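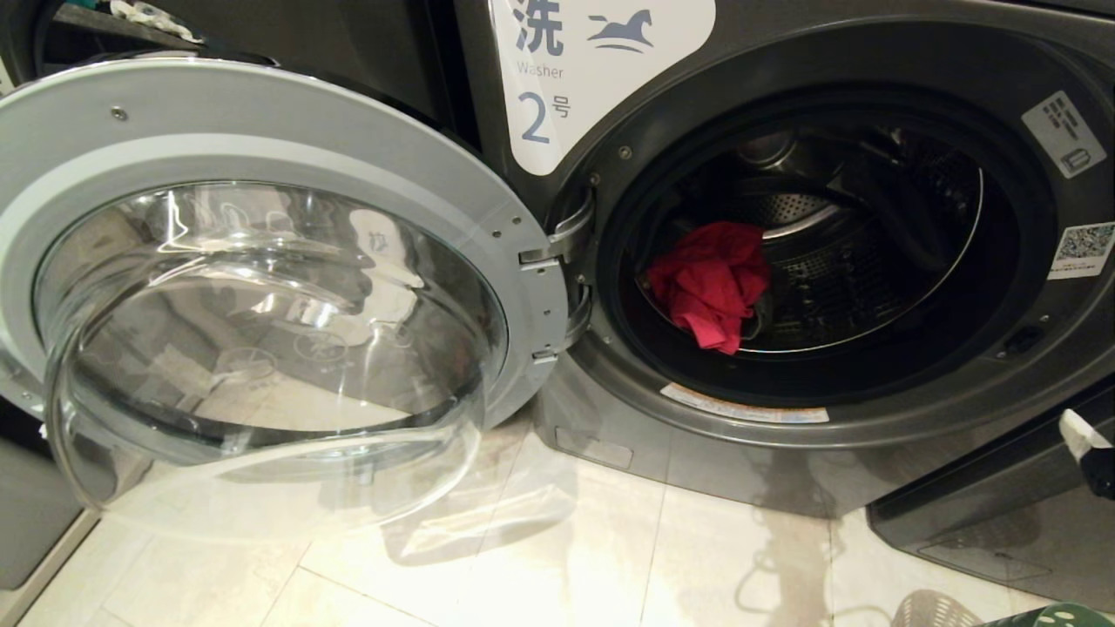

Fig. 1. Washer 2, door open, clothes in drum.

Textile Care, unit 6 — shared laundry rooms
Notes: G. Rutherford

Front loaders. Know the parts by name: door ring, glass bowl, hinge, gasket (the black rubber), drum, latch. Will come up in the practical.

Before loading
Look in the drum first. Red next to dark in Fig. 1 — fine together at 40 if both have been washed before. New red goes alone, first 2 washes at least.
Spin the drum by hand, feel along the top. Socks stick up there.
Run a finger round inside the gasket fold. Coins, hair clips, lint. Wipe with a dry cloth, not a papertowel.

Loading
Shake things out, dont push in balls. Leave a hand's width at the top.
Check no cloth is caught between glass and rubber. Close till it clicks.

After
Empty right away. Door stays open between loads, or the gasket smells.
Write the machine number in the log — the number on the label, not where it stands in the row.

For next time: read Tautahi handout on stains, bring one care label from home.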